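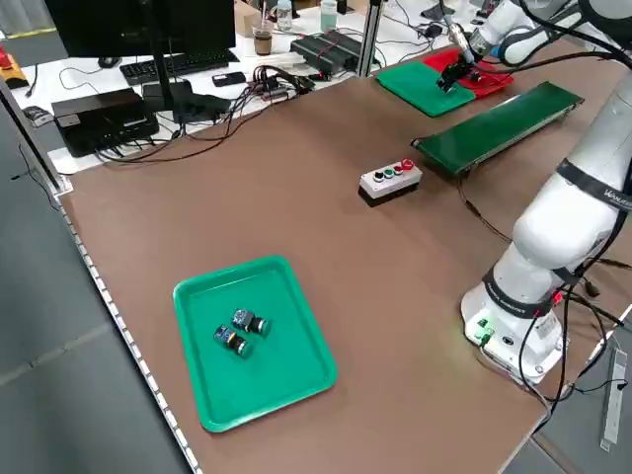
Figure 1. The switch-sorting cell: green tray, button box, conveyor, and the two mats at the far end.

Week 6 - Learning from demonstration, and why we bother with two viewpoints

Welcome back, everyone! Last Tuesday we got as far as behaviour cloning, and Ignacio Ridgeway asked a lovely question at the end - if the fixed camera can see the whole table, why pay for a second one at the wrist? I promised a proper answer, so let's have a go at it.

The fixed view is good at telling the policy where things are in relation to each other. It is much weaker in the last bit of a reach, when the arm can get between the lens and the part. The wrist view moves with the gripper, so a small error in the approach shows up as a large shift in the picture, and that's just the sort of signal a cloned policy can learn from.

Shota Yoshida trained the Bondunis policy both ways on 1,000 demonstrations, and then again on 4,000. With both cameras, the larger set got him to 97 per cent on held-out grasps. Please don't memorise the number (I certainly won't examine it!), but do think about which failures you'd expect the fixed camera to leave behind.

Figure 2. Wrist view, with the fingers apart and the button box ahead of them.

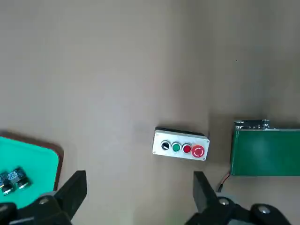
Reading for next week

Chapter 2 of the Wendt notes, please, and bring your colour printouts to the tutorial.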